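Nenon Retail Fittings
Home | Shelving | Counters | Baskets | Spares | Contact
Search products Enter keyword or code Go

Grinden Low Display Shelf

The Grinden is a free-standing shelf for bottled drinks and other upright goods, intended for shop aisles where a clear view across the sales floor must be kept. It is supplied in widths of 1000 mm and 1125 mm. The top is finished in gloss black and may be cleaned with a soft cloth and mild detergent.

Each unit is delivered flat and should be assembled by two persons. Levelling feet are included. The maximum evenly spread load is 250 kg, and units must not be stacked or used as seating.

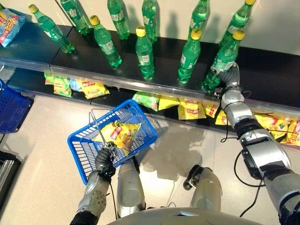 Bottled drinks on a low black display shelf with front rail.

Units may be joined in runs of up to eight using the Skivard linking kit, ordered separately. Price strips and dividers from the Zuccaro range are also compatible. Orders are normally dispatched within eight working days. Finishes other than gloss black are made to order and cannot be returned.

Trade enquiries should be addressed to Beverley Ruawai, Customer Accounts.

Contact us | © Nenon Retail Fittings | Back to top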